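About Heltow

Heltow is the student activities office for the language school and its two residences. We plan the weekly social program, the weekend trips and the airport shuttle at the start and end of each session. The office is on the ground floor, next to the mail room, and is open until 5:30 pm.

The office was set up when the school passed 600 students and the trip sign-up sheet on the cafeteria door stopped being workable. Names were crossed out, payments were kept in envelopes, and two buses once left for the same lake. Sign-up and payment now run through one system, Zavix, which issues a numbered receipt for each seat. The receipt number is what the trip leader checks at boarding. A name on its own does not hold a seat.

What we run

The weekly program has a fixed part and a variable part. The fixed part is conversation night, indoor soccer and the film evening. The variable part is posted at noon outside the office and on the student page, and depends on room bookings and the weather.

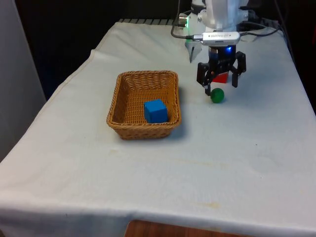

Weekend trips are priced at cost. The price covers the bus, the lodging and one group meal. It does not cover lift tickets, equipment rental or travel insurance, and students should budget for these separately. Each trip has a minimum and a maximum number of seats. If the minimum has not been reached when payment closes, the trip is canceled and all payments are returned to the card used.

Bus transport is contracted to Ultex, which supplies the vehicle and a licensed driver. Trip leaders are members of our own staff and hold a current first aid certificate. There is one leader for the front of the bus and one for the back, and both carry the passenger list on paper.

How sign-up works

Seats are released in the order payments are received. A waiting list opens once the trip is full and is worked through from the top. A student on the list who is offered a seat has until the office closes to pay for it. Seats may be transferred to another student, but only at the office, with both students present - we do not accept transfers by message.

Refunds follow the same rule for every trip. A full refund is given up to 5 days before departure. After that, the seat is refunded only if someone on the waiting list takes it. 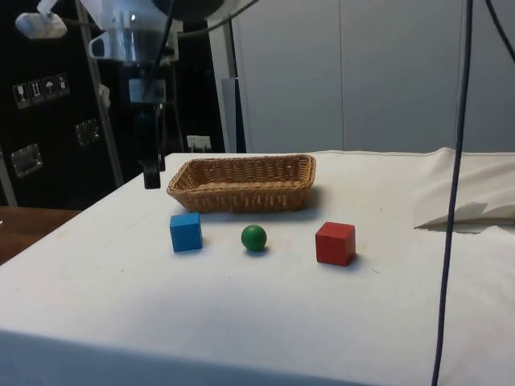

Hòa Trương thinks the refund window is too short for the December ski trip, when exam dates are sometimes changed late, and has asked for it to be tied to the exam schedule instead. Chiến Kiều would keep the rule as it is, on the grounds that lodging has to be confirmed by then in any case. The rule stays in force for this session and will be looked at again before the next one.

Contact

Questions on trips, receipts and refunds are handled at the office counter or through the form on the student page. Please include your receipt number. The Phí residence has its own notice board, which is updated each evening.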